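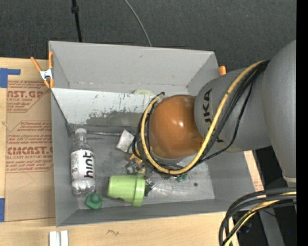 The parcel locker and the front desk

In December the library in Stultthorpe stopped lending books across a counter on weekday evenings. You can still get in until 10 at night with your card. You can still borrow anything on the shelves. There is a machine by the door that reads the label and prints a slip. What you can't do after six is ask anyone a question.

I have used that library for most of my adult life, and I think the town made a mistake. I also think most of the people who are angry about it are angry for the wrong reason.

The usual complaint, and I heard plenty of it at the public meeting, is that the machines don't work. Some people said the scanner rejects old cards. One man said it charged him for a book he had returned. These problems are real and they will be fixed. The company that supplies the system, Rovis, has already replaced the card reader, and the new one is fine. If your whole case against self-service is that it breaks down, you have no case left once it stops breaking down.

My complaint is about what the desk was for. The town looked at it and saw a place where books got stamped. They paid for a study, and the study timed the stamping. It found that a loan at the desk took 60 seconds and a loan at the machine took less. I don't doubt it. But a good part of those 60 seconds was talk, and the study put the talk down as delay.

Anežka Hudec worked that desk in the evenings until the change. She told the meeting that over one month last year she kept a tally of what people asked her for, and that 246 of the questions had nothing to do with finding a book. People wanted to know how to fill out a heating assistance form. They wanted to know which bus went to the clinic now that the Randel Street route was gone. A boy wanted to know how to write to a landlord. She isn't trained in any of that and said so. She mostly knew who to call, and where the number was taped up.

The town's answer is that all of this is available online, and most of it is. I looked. The heating form is on the county site, four clicks down, and it asks you to upload a pay stub. The person who can do that without help was never going to stand in line at the library at seven in the evening.

Archie Lindsay, who ran the meeting, made the best argument for the other side and I want to give it fairly. The town has 3000 households and one library budget. Keeping the desk staffed at night meant closing the Jitaru branch, where the children's room is. Given that choice, he would rather keep two buildings open with a machine in one of them. I might have voted the same way if those were the only two choices. I don't believe they were. The desk could have been staffed two evenings a week. The quiet hours after eight could have gone to the machine and the busy ones before it left alone. When a woman near the back asked whether anyone had priced that, the answer was that the study hadn't been asked to.

That is my larger point, and it applies well outside libraries. The bank did the same thing, and so did the post office when it put in the parcel locker. Somebody measures the part of a job that is easy to measure, buys equipment that does that part, and then counts the job as done. The equipment does what it was bought to do. The rest of the work doesn't go away. It goes to a daughter on her lunch break, or a neighbor, or the receptionist at the doctor's office, and none of them show up in the town's accounts.

I'm not asking for the old counter back with the ink pad and the date stamp. I like the machine. I used it last week at a quarter past nine to take out a book on pruning, and was back in the car in a minute. I would like the town to put a person in the building from six to eight, and to stop describing that person's work as checking out books. The budget comes up for review in the spring, and written comments can be left at town hall. You have to hand them to the clerk.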